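Home Columns Archive Contact

Councils should stop treating reuse as a branch of recycling. Ornelville spends its waste budget on kerbside sorting, yet a storage tub with a sound lid still goes to the shredder because the depot has no shelf for it. 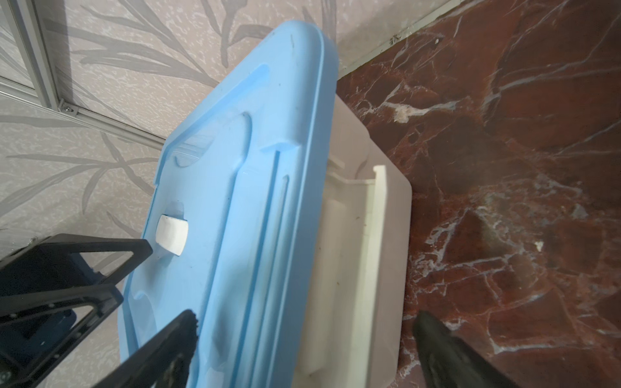 Kárí Ravn's proposal for a Sunday exchange at the Fortin Street depot would need 10 metres of racking and one paid attendant for 4 hours. I support it – with a condition. Publish the tonnage diverted each December, and close the exchange if the figure stays flat.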